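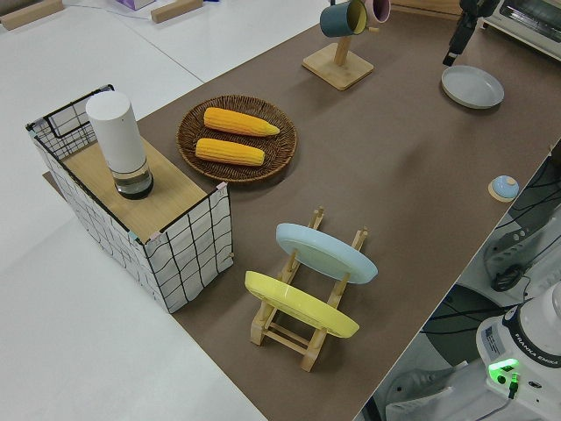
Inga Baldursdóttir

So the bass is home! If you've been reading along since March you know the short version: I shipped my double bass to Plollville for the summer opera run, it went out in a hard case the size of a refrigerator, and it came back with a crack down the top and the neck wobbling like a loose tooth. I cried in the driveway. Then I had a sandwich and called Pakero, the shipping company, and spent 13 weeks arguing with them.

Their first offer was $89. I thought I'd misheard. The guy on the phone explained (very nicely, I'll give him that) that this was the "standard liability amount" for my weight class, and that I could have bought extra coverage at drop-off. Well, I did buy extra coverage at drop-off! I had the receipt in my email. He asked me to send it, I sent it, and then it was a different person, and she wanted it as a PDF.

The repair estimate was $2,132. That's for the crack, resetting the neck, and new cleats inside, and it didn't include a bow I'm still not sure about. My luthier wrote it all up on one page with the date and what the damage was consistent with, and I think that page did more for me than all my emails put together. If you ever have to do this, get that page before anybody touches the instrument with glue.

I also have a policy with Dovar that I've been paying into for years and had never once used. I assumed they'd be the easy part. They told me that because the bass was "in the care of a carrier" I had to go after the carrier first, and they would look at whatever was left over. Fine, okay, but I had to read that paragraph in the policy four times before it made sense, and I'm a person who reads Wagner bass parts for a living.

I filled out the small claims form in the end. Never filed it. I mentioned in an email that I had it sitting on my desk, and 3 days later Pakero agreed to the full estimate. Maybe that's a coincidence. My sister-in-law thinks I should have asked for the rental too, the one I used for the last two shows, and she's probably right, but I was tired and I wanted my bass back.

It sounds a little different, by the way. Tighter up top, and the low E hasn't opened up yet. I've been playing long slow scales on it every morning with the windows open, so sorry to the neighbors.

Next job is in the city, so I'm driving. The back seat folds flat if I take the headrests off, and the scroll goes right between the two front seats.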